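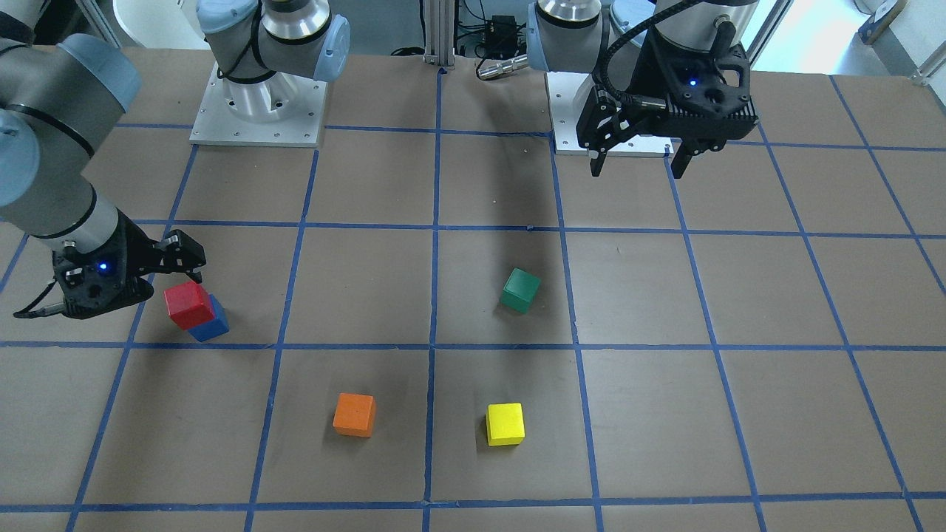

Handout 7: Learning to reset the table with two arms

Course notes by Győző Kocsis, Robot Learning Laboratory

1. The problem

When a policy is trained on a real robot, a person usually puts the objects back after every trial. In our course project, which has the name Plorus, the robot must do this work alone. The task is called "scatter": after a trial the cubes can be anywhere, also one leaning on another, and the two arms must bring them to new cells of the tape grid. The target cells are drawn at random before each reset.

2. Why a grid

The blue tape is for us, the policy does not receive the cell borders as input. We use the cells for two purposes: to write down the start state in the lab book, and to compute the coverage, that is, the share of cells which were visited by at least one cube during training. A method which always puts the red cube in the same place has low coverage, even if its success rate is high.

3. Method

The reset policy and the task policy are trained in turns. Touran Azimi proposed to give the reset policy a small reward for cells that were rarely visited, and we kept this idea. Each arm has its own action output, but both share one image encoder. A simple rule decides which arm moves first: the one whose gripper is closer to the chosen cube. The other arm waits above the table until the first has gone back.

4. Result

We ran 2250 resets. The version with the coverage reward reached 99 percent of the cells. Most of the failures came from stacked or leaning cubes, where the fingers close on two cubes together. Dinesh Mollah also found that a cube in the shadow of an arm is located less precisely, and the error is larger for the dark colors.

5. To prepare for Monday

Read section 3 again and write the waiting rule as pseudocode. Then consider a red cube that rests partly on a blue one. Which of the two should be moved first, and does our rule give the same answer? Please send one page to Rebecca Galli before 9 in the morning.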